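Chapter 9
Pattern on Cloth

What this chapter covers
Printed and woven pattern
Repeat, scale and ground
Placing pattern on a garment
Wear, washing and fading
Key words: ground, motif, repeat, half-drop, one-way print, registration, engineered print

Chapter 8 dealt with plain cloth: how it is woven or knitted, how it hangs, and how to judge its weight by hand. Most of the clothes in an ordinary wardrobe are made from such cloth. A good number, though, carry a pattern of some kind, and pattern changes the work of everyone who handles the fabric after it leaves the mill. The cutter has to think about which way up it goes. The machinist may have to match it across a seam. The person who buys the garment will judge it first by the pattern and only later by the cloth underneath.

Pattern gets into cloth in two main ways. It can be built in, by using yarns of different colours as the cloth is woven or knitted, as in a check shirt or a striped jumper. Or it can be put on afterwards, by printing colour on to finished cloth. Turn a woven check over and both sides look much the same. Turn a cheap printed cotton over and the back is often paler, with the pattern showing through faintly or hardly at all. This is the simplest test there is, and you will use it in Exercise 9A. It does not work every time. Thin cloth lets the print colour pass right through, and some woven patterns look quite different on the back.

The parts of a printed pattern have their own names. The background is called the ground. The shapes that sit on it are motifs: a leaf, a dot, a small square. The area that is copied again and again across the cloth is the repeat. A large curtain fabric may have a repeat longer than your arm. On a dress print it is usually much shorter, and on a very small print the eye may not pick it out at all.

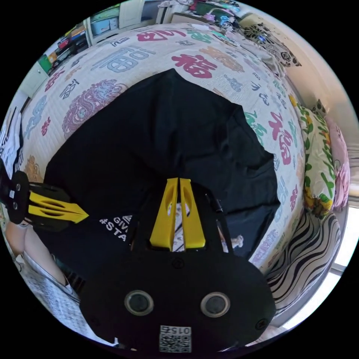
Figure 9.1 Small dark patterns on a printed fabric sleeve (lower left).

Small prints are widely used for clothes, for practical reasons. They waste little cloth, as the cutter can usually place the pieces close together without trying to match motifs at the seams. They hide creases and light marks better than plain cloth does. They also suit narrow pieces such as cuffs, collars and sleeves, where a large flower would be sliced in two. Against this, a small print seen from across a room tends to blur into a single tone. A dark motif on a pale ground may look grey at that distance. Designers pin a sample to the wall and walk away from it before they decide.

Direction matters as much as size. In a one-way print every motif points the same way, and all the pieces must be cut with their tops towards the same end of the cloth. A tossed print scatters its motifs at different angles, so the pieces may be turned. If you are not sure which kind you have, lay out a full width and look at it from both ends. Do this before you cut anything.

Case study: the Homthorpe shirt
Plika is a small clothing maker in Homthorpe. In February it planned a run of 151 shirts in a printed cotton ordered from a supplier called Acharya. The sample swatch measured 35 centimetres across and seemed to show sprigs lying in all directions. The pattern pieces were laid out on that basis, with sleeves turned head to tail to save cloth. When the full roll arrived, it was clear that the sprigs ran in broad bands, and that each band leaned one way. The swatch had been cut from a place where two bands met.

The firm had a choice. It could cut as planned and accept that one sleeve of each shirt would lean up and the other down, or it could lay all the pieces in one direction and buy more cloth. It chose the second course and ordered a further 50 metres. The order went out late, and the profit on each shirt was smaller than planned. Plika now asks for a swatch that shows at least one full repeat in both directions.

Before you read on
Find two printed garments at home and one woven check or stripe. For each, write down the colour of the ground, the largest motif and whether the pattern matches at the side seam. Keep your notes, as you will need them for Section 9.3.

9.1 How colour is put on cloth

The oldest method still in common use is the block. A design is carved into a flat surface, coated with colour and pressed on to the cloth by hand. Each colour needs its own block, and each block must land in the right place. This lining up is called registration. Where it is slightly out, a thin line of ground shows on one side of the motif — or two colours overlap and make a third. Some buyers look for these signs in hand-printed cloth. In factory cloth they are treated as faults, and Table 9.1 lists those a cloth inspector is expected to mark.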